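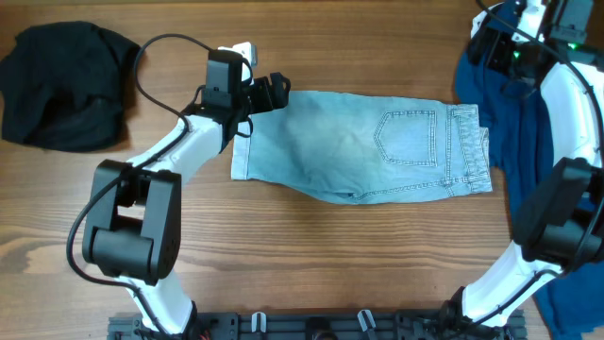 Denim shorts on the table, with the left gripper holding on at the hem.

I have a basket of clean laundry that has been sitting at the foot of my bed since Sunday, so you can guess why I care about this stuff. Every couple of years somebody tells me the folding robot is almost ready, and every couple of years I believe them (I'm an easy mark). Back in June I started reading up on it again, and I fell pretty deep down the hole.

Shorts look so easy, don't they? Fold them the long way, bring the waistband over to the hem, done. I can do a pair while yelling at the TV. But a machine has to work out which end is the waistband, which is hard enough when the thing is flat and way worse when it's a wad of black fabric where you can't tell a sleeve from a neck hole. Then it has to grab one layer or two, on purpose! Denim at least has some stiffness to it. A thin T-shirt just slumps.

My cousin works at Maditz, a laundry that does sheets and towels for hotels, and they've had machines folding flat stuff for years. Sheets are all rectangles, though. Anything with legs or buttons still goes to a table with 7 people standing at it, and she says they're faster than anything a salesman has shown her.

So would I buy one? If it cost $2000 and did a whole basket while I slept, yes, tonight, take my card. I wouldn't even mind if it needed two minutes a shirt. What I don't want is one I have to feed by hand, one piece at a time, all facing the right way. At that point I've done the annoying half of the job myself.

My guess is shop floors get it first and the rest of us wait. I turn 44 next spring and I'd love one before my knees go. Meanwhile the basket is still there, and I think the cat is in it.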